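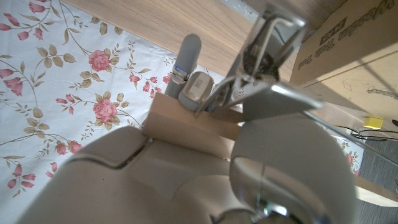 Cardboard, tan.

Vedside Divider Sheets, Tan
Item 426
Sold by the bundle, 60 sheets per bundle

Vedside sheets are plain cardboard dividers for packing, stacking and storage. They go between layers in a carton, under heavy items on a shelf, or around things that would otherwise rub together in a truck. They have no print and no coating. Both faces are the same, so there is no right side up.

We started carrying them because customers kept asking for a sheet that was stiffer than the kraft pads and cheaper than foam board. The Vedside sheet is single wall corrugated, 3 mm thick. It can be cut with a utility knife or a paper trimmer with a decent blade. Scissors work but leave a crushed edge.

What people use them for

Most of what we ship goes to small warehouses and online sellers packing plates, jars, framed prints and machine parts. Print shops use them as stiffeners in flat mailers. Schools buy them for model building and set painting. A fair number go to people who are moving and want something between the dishes that can be folded flat and recycled at the other end.

They are not a pallet sheet. If you are putting a full load on a pallet and lifting it with a forklift, look at the Ngata slip sheets, which are made for that. A divider sheet under a full pallet will tear at the corners.

Scoring and folding

The flutes run parallel to the long side. A fold made along the flutes will be straight and needs very little pressure. A fold across the flutes should be scored first with a bone folder, the back of a knife blade or a dull pizza wheel. Score on the inside of the fold. If the outer liner cracks, you pressed too hard or the board has dried out. Leaving it overnight in a room that is not heated will often fix that.

To wrap a bottle or a table leg, score every inch or so across the sheet and it will roll without buckling.

Tape and glue

Paper tape and standard packing tape both hold well. White glue works for craft projects but go light, as too much will warp the sheet while it dries. Hot glue is fine. Spray adhesive is fine for mounting paper, though the flutes may show through thin stock. If you need a smooth surface for mounting, buy the Sanano chipboard. It is solid all the way through and does not show lines.

Moisture and storage

Keep the bundle flat and off the floor. Cardboard takes up water from a concrete floor even when the floor feels dry, and the bottom sheets will go soft first. Leave the bands on until you need the sheets -- they keep the corners square. Do not store bundles on end for long periods.

These sheets are not for direct contact with food that is wet or greasy. They are also not suitable for outdoor use.

Color

Tan, unbleached. The shade varies from one run to the next, sometimes within a bundle. Small specks and darker fibers are normal for recycled board. We do not sort by shade and cannot match a previous order.

Details

Item number: 426
Quantity: 60 sheets per bundle
Thickness: 3 mm
Construction: single wall corrugated
Color: tan, both faces
Printing: none
Recyclable: yes, with ordinary cardboard
Also available: item 459, same board in a larger sheet

Ordering and shipping

Bundles ship strapped, with a cover board top and bottom. The cover boards are there to take the knocks and are not part of the count. Item 459 is oversize for parcel service and ships by freight, or you can pick it up from our dock. Please call before you come so it can be pulled and waiting.

We do not split bundles. If you want to try the board first, ask for a cut sample and we will mail one with no charge. Samples are offcuts and the edges may be rough.

Orders placed in December take longer than usual. If you need sheets for holiday packing, order ahead.

Returns

Unopened bundles can be returned for a refund less shipping. Opened bundles can only be returned if there is a fault in the board, such as liner that has come away from the flutes. Send a photo of the fault and the label on the bundle. Corner dents on the cover boards are not a fault.

Questions about this item go to Declan Kerslake at the Doltent sales desk. For custom sizes, include the finished size, which way you want the flutes to run, and how many sheets you need.

Page updated Aug 15, 2025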